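Accueil | Galeries | Maison | Archives | Contact

Le rangement de l'entrée, en images

Janvier 2020

Bonjour à tous et merci de votre visite. Comme j'avais promis en décembre, je montre enfin une page sur les chaussures de la maison. Notre entrée est petite et elle sert à toute la famille : on y pose les bottes, les sacs, les parapluies, et aussi les sandales, que nous portons à l'intérieur pendant toute l'année. Quand j'ai commencé ce rangement, j'ai trouvé 18 paires. C'était beaucoup trop pour un meuble de 2 étages.

J'ai donc tout sorti et j'ai regardé chaque chaussure une par une. Je ne suis pas une personne très rapide, et ce travail m'a pris un après-midi entier. Les chaussures d'hiver sont maintenant en bas, avec un vieux journal dessous. Les sandales et les claquettes vont en haut, car elles sont légères et les enfants peuvent les prendre sans faire tomber les autres.
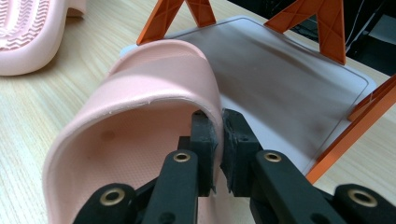
Pour les claquettes en mousse, j'ai choisi une règle simple. Je les range debout, sur le côté, et jamais l'une dans l'autre. Avant, je les empilais et la bride s'écrasait un peu sous le poids. Une bride large a besoin de garder sa forme arrondie, sinon elle serre le pied au mauvais endroit. Les couleurs claires demandent aussi un peu d'attention : le rose pâle est très joli, mais il montre les petites traces de frottement. Je passe une éponge douce avec du savon de Marseille, puis je laisse sécher loin du radiateur. Pour une semelle à petits points, je prends une vieille brosse à dents, car la poussière aime rester dans le relief.

Le meuble vient de chez Grerkier. Il est solide, mais la notice n'était pas claire et j'ai monté une planche à l'envers (on ne la voit pas quand la porte est fermée). Les boîtes sont des Muvus, le modèle bas avec couvercle. J'en ai acheté 4, et une est restée vide pour l'été.

Il me reste à trouver une solution pour les parapluies. Si vous avez une idée qui ne coûte pas trop cher, écrivez-moi dans les commentaires, je réponds toujours, même avec un peu de retard.

Classé dans : Petits espaces, Entrée et couloir, Chaussures

3 commentaires

Srithong
Merci pour le conseil de la brosse à dents ! Moi je lavais les miennes à la machine et elles sont devenues toutes dures.

lili_du_palier
Pour les parapluies, j'utilise un grand pot de fleurs avec des cailloux au fond. Ça prend peu de place et l'eau ne coule pas par terre.

Sultier
Est-ce que les boîtes basses acceptent une pointure 45 ? Chez nous c'est toujours le problème.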